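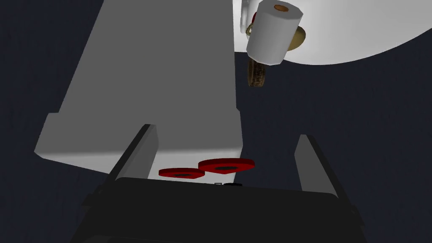
Grey block, two red washers.

1/ I've been the one who deals with the plumbing in a shared house for four years now, so a thread on dripping taps. Mostly what I wish I'd known before I took the first one apart with the water still on.

2/ Find your stopcock today, while nothing is wrong. Ours is behind the cereal cupboard, down a hole you need to lie on the floor to reach. Turn it off and on again once or twice a year or it will seize. If it won't move by hand, don't put a wrench on it. Ask someone who does this for a living.

3/ Then look under the sink for isolation valves. Small screw slot on the pipe, a quarter turn to close. If you have these you can work on one tap and everyone else can still shower. We have them in the bathroom and none in the kitchen.

4/ I left a measuring jug under the kitchen tap overnight to see how bad it was. 1,406 ml by morning. I'd have guessed a cupful. We're on a meter, so that went on the bill, along with however many months of it came before.

5/ Old style taps, the sort you turn several times, have a rubber washer at the bottom. New style taps, quarter turn or lever, have a ceramic cartridge. Work out which you have before you go shopping. I bought a bag of 24 washers for a tap that didn't take any.

6/ Those 24 washers are still in the drawer. If you live near Stinholm and want some, message me.

7/ Put the plug in before you undo anything. The screw that holds the handle on is tiny and the waste pipe is directly below it. Mine was a Ciketti tap, and I had to wait nine days for one screw.

8/ Lay the parts out on a tea towel in the order they came off. Take a photo on your phone as well. My housemate Mohit Upadhyay moved the tea towel to make toast and the photo is the only reason we had a working tap by dinner.

9/ Handle stuck? Limescale, usually. Wrap a cloth soaked in white vinegar round it and leave it an hour or so. Don't leave it all night on a coated finish, it can dull it. Our bathroom one has a patch now.

10/ Spanner sizes. The headgear nut on ours was 17 mm, yours may well be different. An adjustable is fine if you tighten it properly and hold the body of the tap still with your other hand. If the whole tap starts to turn, stop. You'll strain the pipe underneath.

11/ Take the old washer to the shop. Sisodia on the high street will match it across the counter and sell you one at a time. The big place on the ring road only does mixed packs.

12/ New washer in, still dripping? Look down into the tap with a torch at the seat, the ring the washer presses on. If it's pitted, a new washer won't seal. You can hire or buy a reseating tool. I borrowed one from Shanti Dubey two doors down and it took ten minutes, most of it reading the leaflet.

13/ When you turn the water back on, do it slowly and leave the tap open. It will cough and spit for a bit. Check underneath with a dry bit of kitchen roll, then check again before bed.

14/ Cost for the kitchen one, all in: some 220 pence for the washer and a new O-ring. The plumber's quote in February was a good deal more, mostly call-out, and fair enough.

15/ If you rent, tell the landlord or agent before you touch anything. Ours said go ahead, and I kept the email.

16/ Next job is the toilet cistern, which has a Plornow fill valve that hums at about 3 in the morning. If anyone has had one of those apart, let me know which way the cap turns.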